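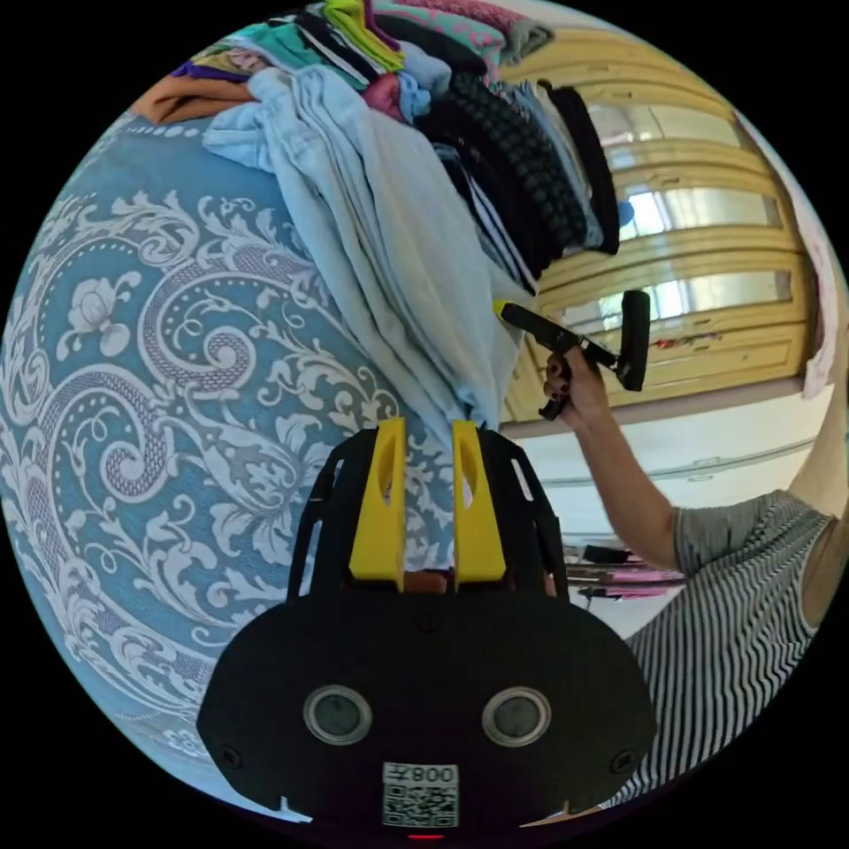
Saturday's pile, on the blue bedspread.

I fold laundry on the bed. I have a table, but the table is in the kitchen and the closets are not, and carrying finished stacks down a hallway is how you end up refolding a third of them. So everything gets dumped on the blue damask spread and I work through it until the bed is clear enough to sleep in.

I let it go too long this time. I had been in Galham for work, then I had a cold, and for most of September I was pulling clean shirts straight off the drying rack and leaving the rest where it hung. By Saturday the rack was full and so was the hamper. I started after lunch.

My system is not much of a system. Shirts and thin tops first, since they crease the fastest. Then knits, then pants, then towels. Socks go in a shoe box and get dealt with in front of the TV. I used to sort by person before folding and gave that up years ago. I fold everything the same width now and sort by person at the end, when it's all flat and you can see what you have.

The bright tops went quickly. I put them in one stack near the head of the bed and started a second one next to it for everything else, and of course the second one got much bigger. We wear a lot of black in this house. Black doesn't show the coffee, but it makes for a dull stack, and it's hard to find the one pair of pants you want in it.

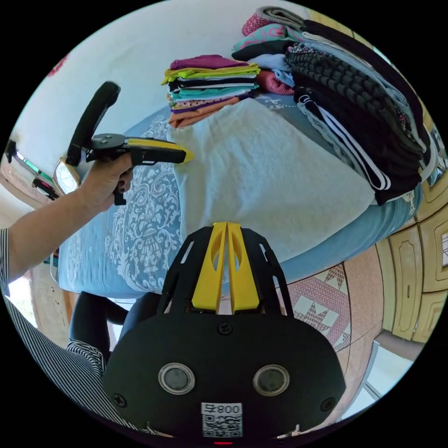
Natália Lukáč

Towels I fold in half the long way first, then in half again, then in thirds. My mother did quarters, and her towels never fit on the shelf with the door shut. Thirds fit. If you have a deep linen closet you can do whatever you like, but ours was built into the space beside the chimney and there isn't much of it.

I did wash the towels without softener this time. Nana Amissah, who lives upstairs and used to run the laundry at a small hotel, told me softener is the reason ours stopped drying anybody. She uses half the detergent I do as well. I've been buying the big Osura bottle and filling the cap to the line, and she says the line is for people who dig ditches. I went down to half a cap two weeks ago and can't tell any difference in the clothes, so I suppose she's right. The bottle will last until winter.

Jeans are the item I'd happily skip. They take two days on the rack, the pockets are always damp when the legs are done, and they come off stiff as a board if you forget to shake them.

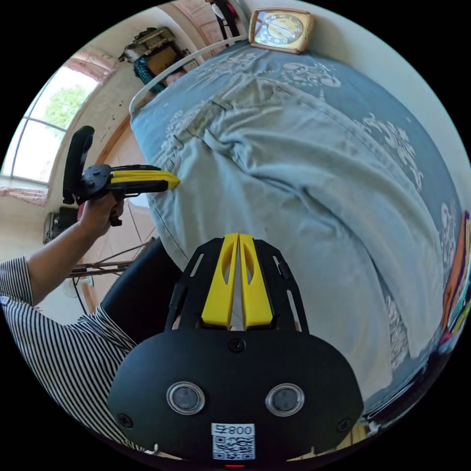

What I do is lay them flat, pull the waistband straight, smooth the legs down with my hand and leave them a minute before folding one leg over the other. Then up from the hem, twice. They go on the bottom shelf of the wardrobe, where the weight doesn't matter. I don't iron jeans. I did once, for a wedding in Zelenák, and had a crease down the front of each leg for a year.

Sweatpants are the opposite problem. They're dry in an afternoon and they fold easily enough, but they won't stay folded. The fabric is soft and the whole thing slides off the stack as soon as you put something on top of it.
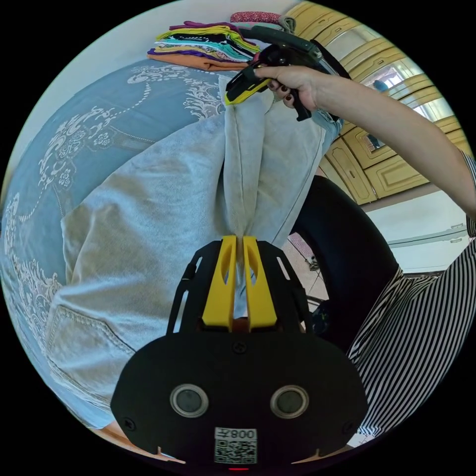 Getting them by the waist and the leg and pulling the length out first helps. Once the bunching is gone I lay one leg on the other, tuck the crotch seam in so the shape is a plain rectangle, and fold in 3 from the bottom. Some people roll them. I've tried it and the drawer looks nice for a day.

I stopped at four and had tea, then put things away, which took longer than the folding. The wardrobe needs going through. There are at least two sweaters in there that I moved from one shelf to another without unfolding, and I know I did the same thing last fall. Those will go in the bag for the Gurness shop if I remember to take the bag.

The socks are still in the box.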